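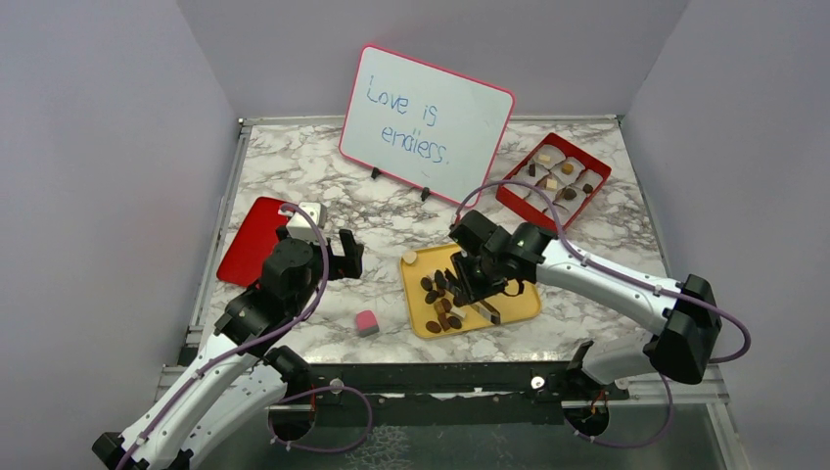 De: Jui-lin Hsueh
Para: lista Vecinos de la Encimera
Asunto: Re: manchas en el mármol de la cocina (y lo de pulir en casa)
Fecha: enero de 2024

Hola a todos:

Perdonad el retraso, que llevo días con el mensaje de Gregor marcado para contestar y entre unas cosas y otras se me iba quedando abajo. Copio lo suyo para que no tengáis que buscarlo:

> Gregor Sutherland escribió:
>
> Buenas. En noviembre terminamos por fin la reforma y pusimos mármol blanco de verdad en la cocina, contra la opinión de toda mi familia. Ya tengo la primera marca: medio limón olvidado boca abajo toda una noche. Es un redondel mate, no se nota al tacto, pero a contraluz lo veo desde el pasillo y me está amargando el café. He probado con lavavajillas, con bicarbonato y con una esponja de esas blancas (mal, ya lo sé).
>
> El marmolista de Zundmont me pide casi 3.000 por repulir toda la encimera, que me parece una barbaridad por un redondel. ¿Alguien lo ha arreglado en casa? ¿Y qué selladora usáis? Me han hablado de la de Flodon y de la de MacAulay y no sé en qué se diferencian.
>
> Un saludo,
> Gregor

Gregor, bienvenido al club, ¡el mío fue con vinagre! Lo primero, deja el bicarbonato y la esponja en paz. Lo que tienes no es una mancha, es el ácido, que se ha comido un poquito del brillo. Por mucho que frotes con jabón ahí seguirá, y con la esponja blanca lo único que haces es agrandar la zona mate (te lo digo porque mi redondel empezó del tamaño de una moneda y acabó como un posavasos).

Yo lo arreglé con polvo de pulir para mármol, del que lleva óxido de estaño, y un disco de fieltro puesto en el taladro a pocas vueltas. Mojas un poco la zona, echas una cucharadita de polvo y vas dando pasadas hasta que se hace una pasta como de yogur. Luego aclaras, secas y miras desde un lado, con la luz baja. La primera vez no me convenció y repetí al día siguiente. En total me llevó una tarde y pico contando lo que tardé en limpiar las salpicaduras de los azulejos, así que tapa la pared con papel de periódico, hazme caso. Si tu acabado es apomazado en lugar de brillo, ni se te ocurra usar ese polvo: te quedaría un lunar brillante en medio de lo mate y volverías a estar como al principio pero al revés.

Antes de meterte con el redondel prueba en una esquina que no se vea, detrás de la tostadora o donde sea. Y si pasando la uña notas escalón, entonces sí que hay que lijar con discos de diamante y ahí yo llamaría a alguien. Pero que te arregle solo esa zona, no la encimera entera. En Ginda me pasaron presupuesto por una reparación suelta y era bastante más razonable, aunque hay que insistir un poco, que al principio siempre te quieren vender el lote completo.

De la selladora: he usado las dos. La de Flodon huele a rayos y hay que abrir las ventanas, pero se extiende muy bien y a mí me aguanta más. La de MacAulay va al agua, es más cómoda y si te pasas de cantidad deja velo (se quita con más selladora y un trapo, parece un chiste pero es así). Ahora bien, ojo con una cosa que a mí me explicaron tarde: ninguna de las dos protege del limón. La selladora tapa el poro y te da margen con el aceite, el vino o el café, pero el ácido ataca la piedra igual. Para saber si te toca volver a sellar, deja unas gotas de agua un ratito. Si la piedra se oscurece debajo, toca.

En mi casa la solución de verdad ha sido una tabla grande que vive siempre al lado del fregadero, y todo lo cítrico se corta ahí. Mi madre sigue diciendo que tenía que haber puesto algo que imitara el mármol y quitarme de líos. Puede que tenga razón, pero a mí las vetas de verdad me gustan, y con los años a las marcas les he ido cogiendo un poco de cariño. A las pequeñas, vamos.

¡Ah! A quien preguntaba el mes pasado por la junta del fregadero: le debo respuesta, lo miro y escribo en hilo aparte para no mezclar. Y si alguien tiene discos de fieltro de sobra, se los compro, que los míos están para tirar.

Gregor, cuéntanos cómo te queda, y si te animas manda foto del antes.

Un abrazo,
Jui-lin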